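Drumo build FAQ

Questions people keep sending us about the hand-held gripper, the laundry sessions and the robot arm at the Mudell shared workshop. Last updated 8 April 2025.

What is Drumo?

Drumo is a home-built clothes handler! Ravinder Hawthorne started it on a kitchen table in October, and it moved to the Mudell workshop once the arm got too long for the kitchen. The goal is an arm that can pick up a folded item and put it on the right pile without wrecking the fold.

Why do you use a gripper you hold in your hand?

So we can show the arm how a job is done. You carry the gripper, work the fingers yourself and a camera on it records everything from the gripper's point of view. It's a wonderfully direct way to teach – and you can do it in any bedroom, with no arm to bolt down.

Can I print the fingers myself?

Yes, please do! The files are in the shared folder under Gusstead, which is our name for the current finger design. We like yellow because the fingers are easy to pick out against dark clothes. The long slot in each one saves a bit of filament too.

What clothes do you practice on?

Whatever is in the house. Jeans are great to begin with (they hold a fold and don't slide much), and anything black is a proper challenge. We work on the bed with the folded piles set out, and we don't pick off the lint first.

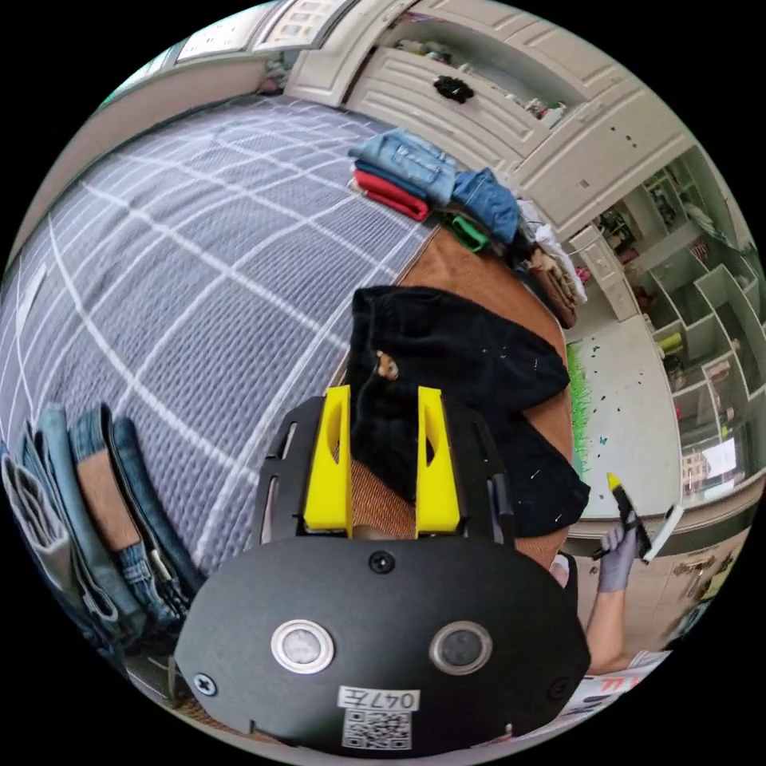 How many recordings do you have?

2,033 so far, of which 306 are denim. If you're joining in, aim for 100 good ones before you try training anything. Ravinder got his first halfway decent fold at 200 and rang everybody he knew.

Do I need the same arm as you?

No. Ours is called Eichhorn and it's a mix of secondhand motors and brackets cut at the workshop. Any arm with enough reach for a bed will do, but check that the wrist can carry the gripper's weight with a pair of jeans in it.

My recordings jump around. What's wrong?

Usually the mount. Tighten the screws on the plate, then move slower than feels natural – people always rush the first few. If the picture still shakes, post a clip on the workshop board and Brenda Hollis will take a look. She has fixed more mounts than the rest of us put together.

Can I come and try it?

Yes! Send a note through the Mudell contact page and bring a few folded things of your own. Sweaters are especially welcome, we're very short of sweaters.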